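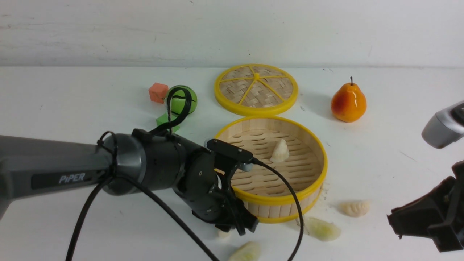 A PiPER arm with a parallel gripper at the steamer basket, dumplings on the table.

The Moklow dumpling test is an informal trial for comparing robot grippers on soft, uneven objects. It was put together at the Paredes workshop by Lucía Vallejo, who had grown tired of gripper claims based on hard blocks. The arm has to place dumplings in a bamboo steamer. Results are often quoted as a single success rate, a habit Vallejo herself has criticized.

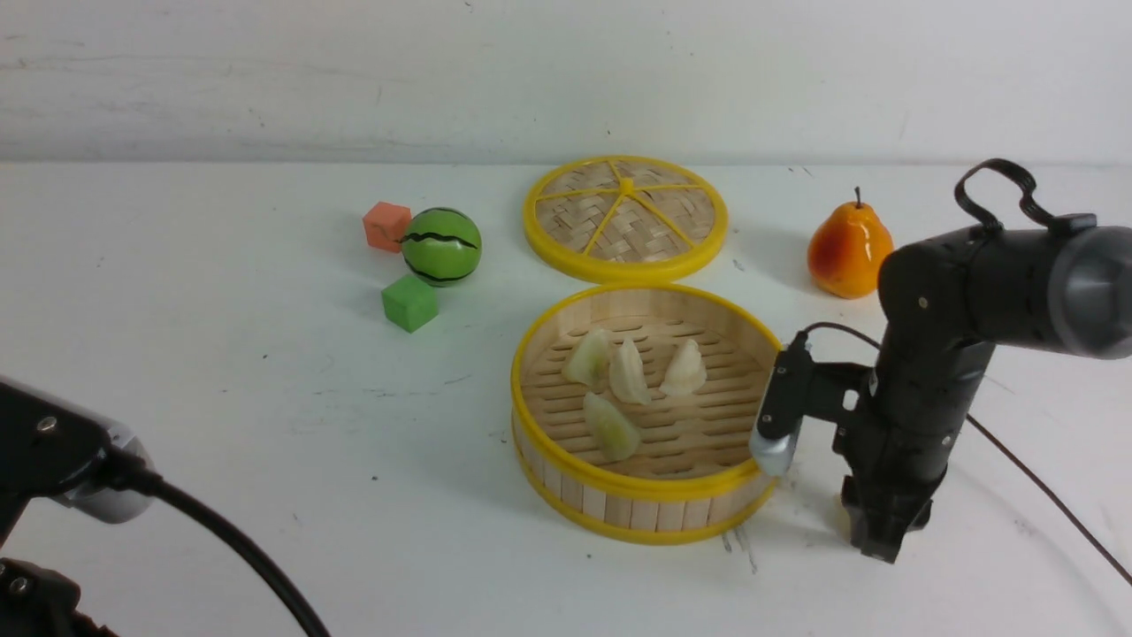 Scoring is the weakest part of the test. A dumpling counts as placed once it rests inside the rim, however it lands. Four in the basket, one of them tilted on its side, score the same as four standing upright - a generous rule for any gripper. In June the Plisberg fingers were credited with 61 placements in 210 attempts, and the Bunari fingers with 19 more. The two sets were run by different operators, so the gap may say little about the hardware.

Supporters answer that the rules are at least simple. Damage to the wrappers is not scored at all. 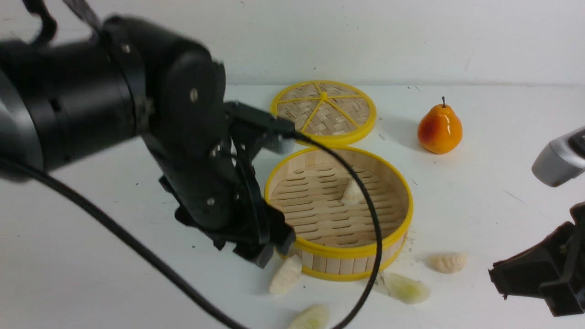
Grippers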